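Gallery: Fetska Home Tasks Package, Bathroom Module

Published 17th November by the Billeo equipment desk

Fetska is sold by Grovus as an add-on for two-armed robots that already have multi-finger hands. The package covers setup, task scripts and a remote support plan. We looked at the bathroom module, which is the newest of the set and the one readers have asked about most. It deals with small items kept on a counter next to a sink: tubes, cups, brushes, bottles.

The gallery is short. Our reviews of the kitchen and laundry modules went up in April and have their own pages.

What you get

The base license includes 17 task scripts for the bathroom. Each one can be edited in the Fetska desktop tool, and most of the edits we tried came down to changing a grip width or an approach angle. The manual runs to 273 pages. The index is poor, so use the search box in the PDF.

Setup

Plan on a full morning. The hand calibration has to be done for each side separately, and the software will not let you skip the second one even if you only plan to use one arm. Cable routing is left to the buyer. Grovus supplies clips, but we would have liked longer ones.

Counter height matters more than the sales page suggests. The default scripts assume a standard vanity, and anything lower needs a new reference point entered by hand — a two-minute job once you have found the menu.

Small items

Tubes are the hard part of this module. They are light, they lie flat, and they change shape as they get used up. Fetska handles them with an open-hand approach from the side, closing at the cap end first.
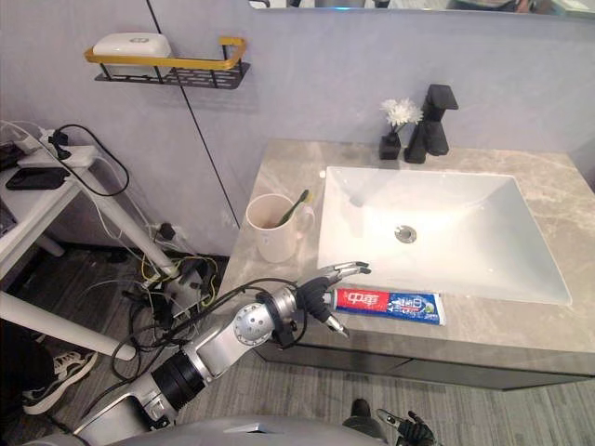
The grip width for a tube can be set in the script or left on automatic. Automatic starts wide and closes in small steps, so it takes longer. For a full tube we would set it by hand. Cups with a handle have a script of their own, and so do toothbrushes standing in a cup.

The log window keeps the last 511 grip attempts with a time stamp on each. Older entries are dropped unless you export them, and export is plain text only.

Support and price

Grovus sells Fetska direct and through Okonkwo, which also rents it by the month. The rental includes remote support but no on-site visit. Extra task scripts are $100 each, and a script bought for one robot can be moved to another by request.

Replies to our support tickets came the same day, except for one about the calibration screen, which is still open.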